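Trostus Project, minutes of the October working meeting

Present: Yuzhen Li (chair), Helju Lapiņa, Zeyu Deng, Graça Matos
Joining by phone from Lusden: Severino Miranda
Minutes taken by Graça Matos

1. Welcome and last month's minutes

Yuzhen opened at 2:00 and thanked everyone for making the time in a month when we all seem to have a paper review or a sick child at home (or both, in Zeyu's case, and we do hope she is feeling better). The minutes of the last meeting were accepted with one correction from Helju. Under item 3 we had written that the Zurura policy was trained on "all the folding data," when it was trained only on the folding data recorded before the finger pads were changed. Helju pointed out that this matters quite a lot for what we are about to discuss, and she is right. I have fixed it in the shared copy.

2. Results of the paper-handling comparison

Zeyu presented the main result, and we spent the better part of an hour on it, so please forgive the length of this item.

To remind those who will read this without having been in the room: the question was whether demonstrations recorded with the hand-held gripper can teach the arm to pick up a single sheet of paper from a flat surface, and whether it helps to include recordings in which the person misses, backs off and tries again. Until now we have been throwing those recordings away. Severino argued in the spring that we were tossing out the useful part, and the comparison was set up to find out whether he had a point.

Two policies were trained. The first (called "clean" in the slides) used 900 demonstrations, all of which went well on the first approach. The second (called "mixed") also used 900, but 120 of the clean ones were swapped for recordings that contained at least one missed grasp followed by a recovery. Everything else was kept the same: same network, same training schedule, same camera settings. Each policy was then run for 100 trials on the arm, with the sheet placed by whoever was on duty according to the printed list of positions.

The clean policy picked up the sheet in 58 of its 100 trials. The mixed policy managed it in 71. Zeyu was careful to say that both numbers are lower than we would like, and that the difference is encouraging but comes from one training run of each. She would not want to put it in an abstract yet.

What pleased everybody more than the totals was the way the failures changed. With the clean policy, most failed trials look the same: the fingers close a little too high, come up with nothing, and the arm carries on to the drop-off point as though it were holding the paper. Helju played a couple of these and there was some laughter, I am afraid. With the mixed policy the arm often stops after an empty close, opens, comes down again a bit lower and has another go. It does not always succeed the second time, and in a handful of trials it kept trying until the time limit ran out, but it does seem to have picked up the idea of checking.

Severino asked whether the mixed policy had simply been given longer episodes, and therefore more frames, which would make the comparison unfair. Zeyu agreed this was a fair worry. The recovery recordings are longer on average, and she had not balanced for it. She will train a third policy with the number of frames matched.

Yuzhen asked who had made the recovery recordings. Helju made nearly all of them. There followed a good discussion about whether the policy has learned to recover in general or has learned to recover the way Helju does, with that small sideways wiggle she gives before closing. We agreed that at least one more person should record some before we say anything in print. I offered, and was accepted with what I thought was a little too much surprise.

3. What counts as a miss

This had been left over from last time and turned out to need more talk than expected. Helju and I labeled the same batch of recordings separately, and disagreed mostly on one kind of event: the fingers close, the paper bends up between them, and then it slides out before it has left the table. I had been calling that a miss. Helju had been calling it a slip, and slips are kept in a separate folder and were not used in the mixed set.

Severino thought the two should be merged, on the grounds that the arm has no way of knowing our folder names. Zeyu would prefer to keep them apart for now, as the right response is different. After a miss you need to come down lower, and after a slip you probably need to close from farther in. Yuzhen sided with Zeyu for the current round and asked that we write the definition down properly. The wording we settled on is this: a miss is any close in which the sheet does not bend upward between the pads; a slip is any close in which it does bend and is then lost before lifting. Anything else goes in the folder called "ask," and Helju and I will look through it together.

4. Recording conditions on white paper

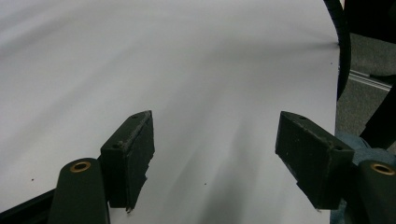 Depth is the hardest thing for the policy to judge in this task, and Helju wanted us to look closely at what the wrist view gives it to work with. Her argument is that a plain white sheet has almost nothing on it to measure against. In the view we had up during the discussion, the jaws are open over the sheet, and apart from a few tiny specks the paper has only soft gray shading to offer, with a broad darker band lying between the two fingers. She suspects that the policy leans on shading like this more than on anything else when it decides how far down to go. If that is so, it would explain why the trials run under the desk lamp went so much worse than those run under the ceiling lights, even with the same sheet in the same positions.

Zeyu found this convincing but wanted it tested before we build anything on it. She proposed taking a set of held-out recordings, flattening the shading on the paper by software, and seeing how far the predicted finger height moves. It is a cheap test and can be done without touching the arm. Yuzhen liked it very much and asked for it to go ahead of the third training run if there is a conflict over machine time.

Severino wondered whether we were making life hard for ourselves, and whether printed or ruled paper would do just as well for a first publication. There was some sympathy for this. Yuzhen's view was that blank paper is the interesting case and that we should keep it, but report a ruled-paper condition next to it so that readers can see how much of the difficulty comes from the surface. Helju will order the ruled paper in the same weight.

We also talked about the finger pads. The scuffed edges on the current pads came up again, and whether wear changes the grip enough to matter over a long run of trials. We do not have data on this. Severino has a fresh set on his bench at Lusden and will send it over. The plan is to run 8 positions from the list with the old pads and the same 8 with the new ones, and to leave it there unless we see something large. Zeyu asked, sensibly, that the pads be swapped only after the frame-matched policy has been tested, so that we do not change two things at once as we did in the summer.

5. Visser workshop

Graça (that is, me) reported that the Visser workshop has accepted our short abstract for a poster. The abstract promises "early findings on recovery data," and we agreed that the present numbers can be shown there as long as the poster says clearly that they come from single runs and that the frame counts were not matched. If the matched result is ready in time it will go on as well, whichever way it falls. Severino asked that the failed trials be given proper space on the poster, with a strip of stills from one empty close and one second attempt. Everyone agreed, and Helju will choose them, as she has watched more of these videos than the rest of us put together.

6. Any other business

Helju asked that people please write the lighting condition in the log at the time and not from memory afterward. Eleven trials had to be left out of the lamp comparison for want of this, and it hurt her to do it.

Yuzhen reminded us that the shared drive is getting full. Zeyu will move the oldest Zurura recordings to the archive, but will keep the spring set where it is until Severino has finished with it.

Severino apologized for the echo on his line and thanked us for bearing with it.

Actions

Zeyu: run the shading test on held-out recordings; train and test the frame-matched policy; move old Zurura recordings to the archive.
Helju: order ruled paper; write up the definitions of miss and slip; choose stills for the poster.
Graça: record recovery demonstrations; go through the "ask" folder with Helju; first draft of the poster.
Severino: send new finger pads from Lusden.
Yuzhen: book machine time for the third training run.

The meeting closed at 4:10. The next one will be in the same room, with the pad comparison moved to the top of the agenda if the trials have been run by then.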